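Notes for week 8 – recovery, comebacks, and why your boss fight feels unfair

Hello again, everyone. A few of you wrote to me after the last session asking why I spent so long on dice, and I promise we're getting to the good part now! Bring your printed unit cards for Totdale, the little board game we've been taking apart since February, because we'll be marking them up.

## Where we left off

Every unit in Totdale has attack, guard, and a wake number. When a unit is knocked out, its player rolls one die at the start of each turn, and the unit stands up again if the roll meets the wake number. Flundov, the final boss, has the best attack and guard in the game and a wake number of 6. On paper that looks like a fair trade, and most of you said so in your homework.

Oluwaseun didn't agree, and I'd like us all to look at his argument. With a wake number of 6 you wait six turns on average (the turn of the successful roll included), but you have about a one in three chance of being up within two turns. So a player who has worked very hard to knock Flundov down may get almost no breathing room, and that is the game they'll remember and complain about to their friends.
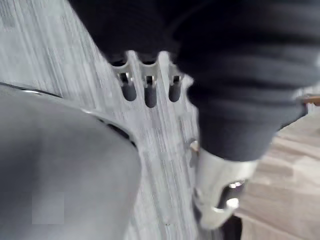
## Playtest numbers

Yiran and Birger ran the full campaign with the old rules and then again with the wake number dropping by one each turn. The old rules gave us 406 finished matches and the new ones 388, so the two piles are close enough in size to compare without much fuss. Please work out the boss's win rate for each pile yourselves before you read their write-up – I know it's tempting to peek.

## For next time

1. Redesign Flundov's card. You may change two numbers, and you have to leave the attack alone.
2. Play 10 matches with your new card, swapping sides halfway, and write down the turn on which each knockout happens.
3. Read Olumide's short piece on unlockable characters, especially the part about whether a boss should keep its full strength once a player can pick it. I go back and forth on this one myself, so come ready to argue.

Late cards can go in my box until 4 p.m.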